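搬家第三周，随便写写

2021年7月16日，星期五

又是半夜才坐下来。本来说好这周要把搬家的事写完的，结果每天回家倒头就睡。今天趁还没困死，想到哪写到哪，大家凑合看。

先说结论：东西太多了。真的太多。搬之前我以为自己算是个东西少的人，衣服一季就那么几件，锅就两口，书嘛……书是另一回事。打包打到第二天晚上我坐在地板上吃凉皮，看着那堆箱子，脑子里只有一句话，这些都是谁买的。

我买的。

书单独说。最后一共装了70箱，其中一大半是书（搬家师傅上来看了一眼，没说话，下去抽了根烟才又上来）。好多书是大学时候买的，塑封都没拆。有一套地图册，死沉，翻都没翻过，当年打折的时候抢的，还记得抢到的时候特别高兴。这次想卖，二手书店的人在电话里问品相，我说全新，他说那年份呢，我说了，他就笑。最后还是搬过来了，现在垫在洗衣机旁边那个不平的柜子下面，高度正好。

搬家公司找的是 Godden，朋友推荐的。报价之前要先填一张表，表里要写每个房间几件大件，有没有电梯，楼下能不能停车。我填得很认真，楼下能不能停车那一栏我写"能"，结果当天早上楼下修水管，挖了一条沟。车停在两个路口外面。加钱。没办法，沟又不是人家挖的。

师傅人挺好的，就是快。太快了。我前一天晚上用马克笔在箱子上写了"厨房""卧室""书房1""书房2"，自以为很有条理，结果到了新家全堆客厅，字一律朝墙。找烧水壶找了两天。第三天在写着"冬天"的箱子里找到的，我完全不记得为什么要把烧水壶跟羽绒服放一块儿，可能是怕磕。

新家比旧的小一点，但是朝南。就冲这个朝南我签的字。二月份来看房的时候，下午太阳一直铺到厨房门口，我站在那儿走不动路，中介在旁边讲物业费我一个字没听进去。现在七月了，朝南的意思是从早上开始热，热到晚上。窗帘还没装，杆子买短了，退了，新的还在路上。这几天我早上都是被晒醒的，五点多，睁眼就是一脑门汗。

然后是扔东西。

搬家前我看了不少讲收纳讲断舍离的文章，说要把东西分类，留的、扔的、送人的。我分了，分了四堆，第四堆叫"再说"。"再说"最大。里面有：坏了的台灯，一包不知道哪个电器的螺丝，三条充电线（没有一条能用），前前公司发的保温杯，一只手套。那只手套我到现在还留着，总觉得另一只会出现。
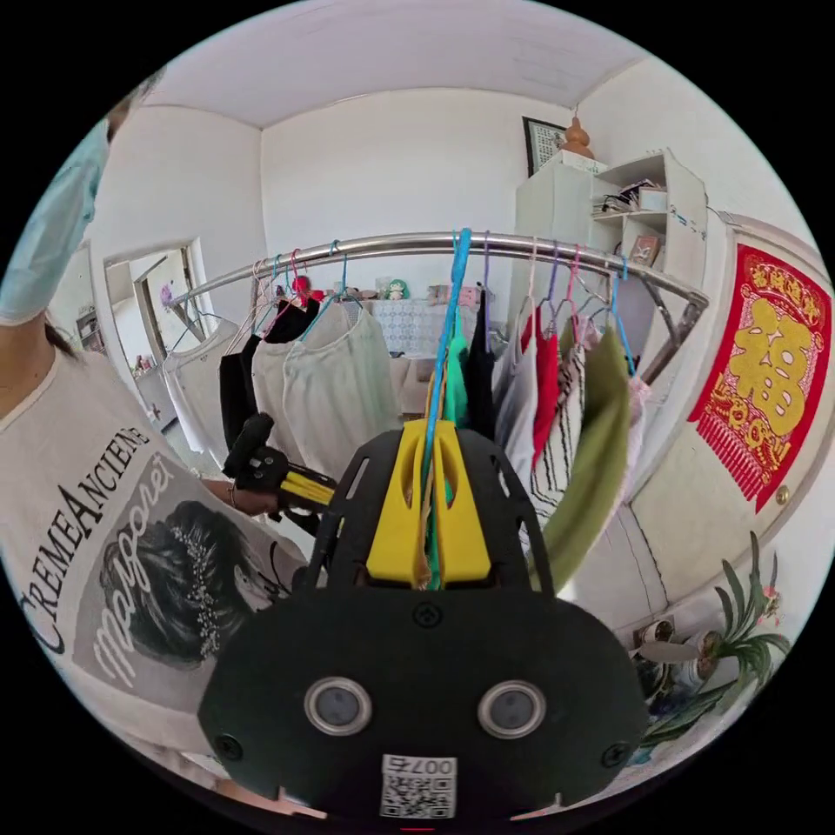
Mei Wojcik 看了我上一篇之后留言，说"再说"那堆千万别带进新家，她自己上次搬家带了两箱，一直放在阳台上，等到下一次搬家原封不动又搬走了，胶带都没换过。她说唯一管用的办法是在箱子上写个日期，到了那天还没打开就整箱拎下楼，不许看，一看就完了。

不许看这条我做不到。我试了。我蹲在那儿跟自己说就看一眼，然后看到一张 Mercado 的会员卡，那家超市早就关门了，卡上积分不知道还有多少，我居然在那里想了半天那些积分。然后又翻出一沓电影票，字全褪没了，就是一沓白纸条。也没扔。夹书里了。

所以新规矩改成：可以看，但是只能站着看。蹲下来就算输。昨天试了一箱，站着看，确实快，腰疼。扔了多半箱，留了一个铁盒子，里面是钮扣。我不缝衣服的。但是钮扣你怎么扔，扔哪，算什么垃圾，没想明白，先留着。

楼下的分类垃圾桶也要说一句。旧小区管得松，新小区管得严，早上两个小时晚上两个小时，过时不候。我下班回来刚好错过晚上那一档，早上又起不来（现在被晒醒了倒是起得来，可能这就是朝南的另一个好处）。纸箱攒了一走廊。邻居大姐路过看了一眼，问我是不是开网店的。

卖二手也卖了一点，不多。挂了几样，椅子最先走的，一个小伙子骑车来拿，把椅子反扣在后座上，拿绳子一捆就走了，我在楼上看着他拐弯，挺担心那椅子，也担心他。后来他发消息说到了，没事。书架没人要，嫌深。有个人问能不能便宜点，我说可以，他问能不能再便宜点，我说可以，他问能不能送到家，我就没回了。卖到现在总共进账566块，请师傅们喝水吃西瓜，再加上停车那笔加的钱，等于白卖。

不过房间空一点人是真的松快。这个要承认。旧家那个走道，侧着身走了好几年，都走习惯了，到新家头几天我过走廊还是侧着走，自己发现了笑了半天。

说到装东西。架子是在 Lorkier 买的，五层，自己装。说明书一共8页，一个字没有，全是图，图上那个小人一直在笑。我装到第三层发现第一层反了，背板朝前。拆。重来。Emmett Strickland 周末过来帮忙，他看了看说反着也能用，问题不大，我说你不懂，我看见了就不行。他就坐在箱子上吃我的西瓜，看着我拆。后来还是他把最上面那块扶正的，我够不着，梯子也还不知道在哪个箱子里。（梯子不在箱子里，梯子忘在旧家了。房东打电话来才知道的。）

押金的事也是一肚子气，先不写了，写了今晚睡不着。简单讲就是墙上几个钉子眼，人家要按整面墙算。还在扯。下次专门写一篇。

对了有人问宽带。办的 Didell，约的上午，下午快下班了才来，来了十分钟就装好了。十分钟！我请了一整天假。那天唯一的收获就是在家等的时候把厨房那几箱拆了，发现自己有四个漏勺。四个。留了两个，给了 Emmett 一个，还有一个挂在阳台浇花用，意外地好用，水很匀，推荐。

植物倒是全都活着搬过来了，这个我很骄傲。绿萝，两盆，一盆龟背竹，还有一盆我妈给的不知道叫什么的，叶子厚厚的。路上我抱着龟背竹坐的出租车，司机师傅从后视镜看了我好几回，后来忍不住问这个多少钱一盆，然后从养花聊到他女儿高考，聊到家都没聊完。到新家第一个星期龟背竹蔫了两片叶子，我吓得每天看，现在又冒了个新的尖，卷着，还没打开。

厨房基本能用了。第一顿正经饭是西红柿鸡蛋面，盐放多了，因为找不到勺，是直接倒的。吃完坐在窗边吹风，楼下有人在练小号，练得很差，同一句反反复复，到最后一个音永远上不去。我居然听了挺久的。旧家隔壁是装修，听了一年电钻，换成小号我觉得是升级。

还没弄完的：窗帘，书房（书房目前就是书箱子的房间，人进不去），浴室那个架子吸不住，半夜掉下来过，吓死我了，以为进贼。还有信箱钥匙，物业说在办，办了快两周了。换地址也是个大工程，银行、快递、订的杂志，每个都要重新填一遍，有一家还要本人带身份证去柜台。上礼拜买的猫粮寄到旧家去了，又坐地铁回去拿。猫不是我的，楼下的，但是我已经喂上了，橘的，不让摸。

新租客开的门，是个小姑娘，挺不好意思地把箱子递给我，说这个是不是你的。我往里瞄了一眼，她把床摆在窗户底下了。我住那么多年怎么没想到可以那样摆。回来的地铁上一直在想这个事，有点说不清的感觉，也不是舍不得，就是，嗯。

不写了，明天早上还要赶垃圾那一档，纸箱今晚先踩扁捆好。有谁知道吸盘架子怎么才能粘得住的，留言告诉我一声，瓷砖是带纹路的那种，涂过胶，没用，也拿吹风机吹过，也没用。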